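Derden Sourdough Log

README, last touched in March

Hi! This folder is my log of every loaf I've baked from the starter I call Nina, plus the little bit of cleanup I did so other people can use it. I started writing things down on the backs of envelopes, moved to a spreadsheet, and at some point the spreadsheet got big enough that folks on the Derden baking list asked for a copy. So now it's a download.

What you get

There are 1,652 rows, one per loaf. If I baked two loaves from the same dough they get two rows and share a batch number. The main file is loaves.csv. There's also flours.csv, a short lookup table for the flour codes, and notes.txt, which is mostly me complaining about humidity.

Columns in loaves.csv

batch – number, goes up by one each time I mix a dough
flour – code, see flours.csv (TRI is the Trimau stoneground, my usual)
water_pct – water as a percent of flour weight
starter_age_h – hours since Nina was last fed
bulk_h – hours of first rise, on the counter
proof – "counter" or "fridge"
oven_min – total minutes in the oven
rise_cm – height at the tallest point once cool
crumb – my score, 1 to 5, very much a matter of taste
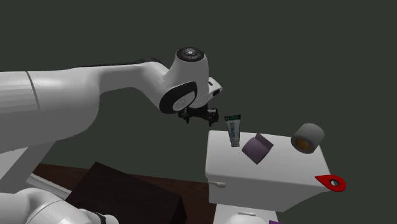
Why are some of the rise_cm values blank?
Those are loaves I gave away before they cooled, or pan loaves, where the height mostly tells you about the pan. I left them blank so they don't mess up your averages.

Things to watch out for

Room temperature isn't in there. I didn't own a thermometer for the first 63 batches, and after that I wrote it down so rarely that I dropped the column. Summer loaves move faster, you'll see it in bulk_h.

I changed ovens at batch 20 (the old one ran hot on the left side, and you can kind of tell from the bake times). If you're comparing oven_min across the whole file, please split it there first!

Wednesday is my rye day, so the rye rows come in a steady drip. Rye scores low on rise and that's fine, it's rye. Please don't write to tell me my rye is dense.

The crumb score drifted too. Early on I handed out fives like candy. I went back and rescored nearly 38 loaves from photos, then got tired of it, so treat the early scores as a happy person's opinion.
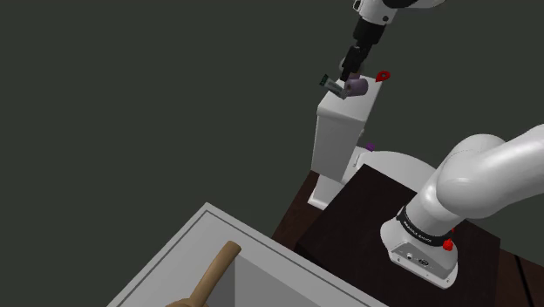 Fig. 2. Purple cylinder and green packet on top of the white tank.

Using it

Plain CSV, commas, header on the first line. It opens in anything. Use it for class projects, charts, arguments with your brother-in-law, whatever you like. A mention of the log is nice but I won't chase you.

If you find a mistake, post it in the baking channel on Loltel with the batch number, and I'll check it against the envelopes – I still have most of them.

Still to do

Fill in the missing flour codes for the pizza doughs
Decide if focaccia counts as a loaf
Feed Nina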